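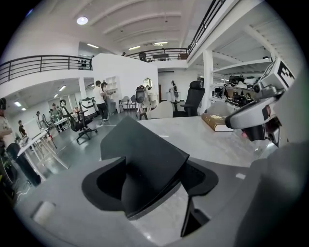 Photo: Wedov Media

The lacquer cutting lathe at Enine runs from a quarter past nine in the morning until the building's heating switches on in the late afternoon. After that, Anikó Bozsik will not start a new side. The steam pipes pass under the floor of the cutting room, and when they warm up they tick. The tick is too quiet to hear over conversation. On a blank groove it shows up as a faint knock every few seconds, and she has heard it on test cuts played at normal volume.

Bozsik has been cutting records for 18 years, the last several of them at Enine, a two-room mastering studio on the second floor of a former dye works. Most of her work comes from small labels that press a few hundred copies. The album on the lathe this December is a larger job. Erdős, the string quartet, has recorded its first set of new pieces for Lardale, and the label wants the vinyl edition cut from high-resolution files with as little processing as the format allows.

The difficulty is length. The longest of the four pieces cannot be split, and it has to share a side with a shorter one. Together they fill most of what a 12-inch record will hold at a reasonable level. Groove spacing on a long-playing record is set by how loud the music is and how much low-frequency content it carries. Loud bass moves the cutting stylus farther from side to side, and wide grooves use up land quickly. A quartet has only one instrument that goes low, but the cello on this recording was miked close, and in two passages it is played on the open C string for several minutes at a stretch.

The lathe reads the signal ahead of the cut and adjusts the pitch, meaning the number of lines per inch, to suit. At the quietest point in the first side it reaches 263 lines per inch. During the cello passages it opens up considerably. Bozsik watches the grooves through a microscope mounted over the carriage and keeps a written log of where the spacing changes. She does not fully trust the automatic setting on sustained notes. It reacts well to a drum hit, she says, and less well to something that arrives slowly and stays.

Her first cut of side one ran too close to the label. Distortion rises toward the center of any record, because the groove passes under the stylus more slowly there and the same high frequencies are squeezed into a shorter distance. With the first violin playing harmonics in the final pages, the effect was plain. The upper notes had a dry, papery edge that was absent from the files.

There were three ways to deal with it. She could lower the overall level, which would bring the music closer to surface noise. She could reduce the bass, which would allow tighter spacing. Or the order of the pieces could be reversed, so that the harmonics fell near the outer edge of the disc. Lardale's producer asked for the third. The quartet objected. The running order had been settled before the recording sessions, and the second piece quotes the first.

The solution was a mixture of the first two. The level came down by a decibel and a half across the whole side. Below 60 hertz, the two channels were combined to mono, which reduces vertical movement of the stylus and lets it hold a more constant depth. This is common practice in dance music and less common with acoustic recordings, where some engineers hold that it narrows the sense of the room. Bozsik does it on nearly everything. In her view there is very little directional information down there in a recording of four people sitting in a half circle, and what there is tends to be traffic.

A high-frequency limiter was also left in the circuit, set so that it should never act. Its job is to protect the cutter head. The coils that drive the stylus heat up under sustained high frequencies, and a replacement head takes months to obtain. The current reading is taped to the side of the rack with the normal range marked in pencil.

The second attempt was cut the next morning and played once. Lacquer is soft, and each playing takes something off the top end, so the disc that is auditioned is never the one that goes to the plating plant. Once a reference has been approved, the side is cut again with identical settings and is not touched by a playback stylus. It is checked under the microscope only, packed in a carton that holds it by the center hole and the rim, and shipped the same day. Fine detail in a fresh lacquer begins to relax within hours. Plants prefer to start plating as soon as the discs come in.

The members of Erdős listened to the reference on the studio's own turntable and then on a cheaper one that Bozsik keeps in the front room. The cheaper deck has a conical stylus, which traces the inner grooves less accurately and makes any problem near the label easier to hear. The harmonics were cleaner than before. They were still slightly duller than in the files. The violist asked whether that could be corrected with equalization, and Bozsik said a small lift would be possible but would probably bring the edge back.

They accepted the cut as it stood. Side two, which holds the remaining pieces and runs several minutes shorter, was approved on its first reference, at the original level. The difference between the sides is audible if the record is turned over without adjusting the volume. Lardale has decided to leave it. A line on the inner sleeve will say that the two sides were cut at different levels, and the matrix numbers will carry Bozsik's initials in the run-out — hand-scribed, as on everything she cuts.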